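Blog > Workshop notes > House rules for the arm

My five rules for working next to a robot arm
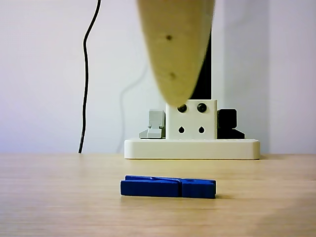 I've been meaning to write down my bench rules for ages, and a message from Cyprian Rutkowska finally got me going (he's setting up his first arm in Talimton and wanted to know what I'd do differently). The big one is that only the thing being picked up goes in front of the arm. One blue clothespin, lying on its side on bare wood, and no mugs, screwdrivers or phone beside it. I was dreadful at this to begin with! I'd leave an Allen key out "just for a second" and then spend the evening wondering why my runs were a mess.

Rule two is cables. If one hangs down to the table, it gets followed with a finger, top to bottom, before the power goes on, and anything the arm could hook goes round the back. I have a box of Velcro ties for it and I still run out.

Three: hands out while it's live. I know these small arms look harmless, and mine has only ever given me a pinch, but I want the habit to be there when I'm tired. If something needs nudging, I pause the arm, nudge, step back and then start again. The stop button lives on my left and it stays on my left - I moved it once to make room for a lamp and reached for thin air.

Four is slow first. Any new motion gets its first run at the lowest speed, and then 2 more clean ones before I turn it up. Cyprian thinks that's fussy. He may come round to it.

Five is the notebook. Every run gets a number, a time and a line about what changed, even if the line is "nothing". I'm on run 427 now and hoping to reach 3000 before I rebuild the bench, and the dull entries are the ones I go back to most. In July I lost a whole batch to a loosened screw, and I only found the point where it started thanks to a grumpy note that said "sounds rattly".

I've printed all this on a card called Danari (long story, it was the name of my first script) and taped it to the shelf. If you keep a list of your own, do send it over, especially if you've got a better way of dealing with cables!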